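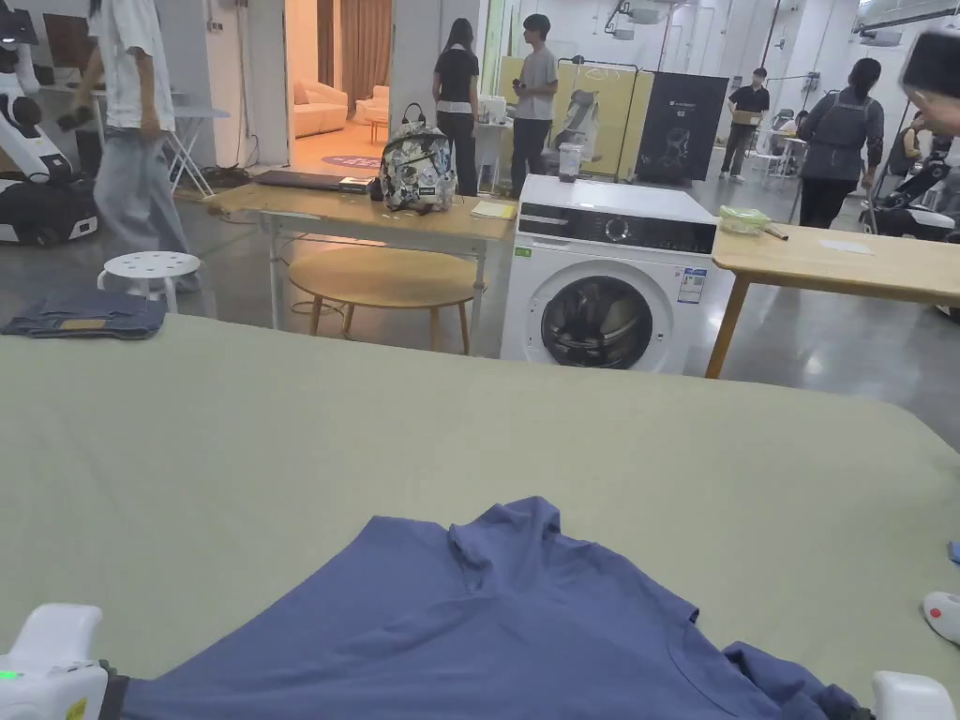 Zwischenbericht Projekt Doltetti, Stand 20. September

Liebe Lihua,

du wolltest es kurz und ohne Folien, also los! Seit dem letzten Bericht dreht sich bei uns fast alles um T-Shirts. Das blaue liegt inzwischen gefühlt öfter auf dem grünen Tuch als im Schrank, und ich kann den Kragen im Schlaf zeichnen. Mit zwei Greifern links und rechts packen und glattziehen, das ist der Teil, an dem wir gerade sitzen (Jeans kommen danach, die sind steifer und machen weniger Ärger).

Zu den Zahlen: 1503 Durchgänge sind aufgezeichnet, 16 davon hat Emanuel wieder rausgeworfen, weil die Zeitstempel nicht passten. Vlad, unser Faltmodell, legt ein glatt ausgebreitetes Shirt ordentlich zusammen. Liegt es zerknüllt da, sucht er ewig nach dem Saum und greift gern mal beide Stofflagen auf einmal. Ob Maschinen also schon die Wäsche machen können? Ein Stück davon, ja. Einen ganzen Korb würde ich ihm noch nicht geben, und die Waschmaschine ausräumen schon gar nicht!

Was ich von euch bräuchte: die Freigabe für fünf weitere Messtage und ein Okay für die dickeren Fingerpolster von Dadedov. Emanuel Dobre schickt das Angebot separat.

Viele Grüße aus der Halle, und komm ruhig mal vorbei

Kontakt: Projektbüro Ludia | © Ludia | Nach oben

Weitere Berichte
Handtücher falten: was nach sechs Wochen geht
Greifer im Vergleich
Doltetti: Antrag und Zeitplan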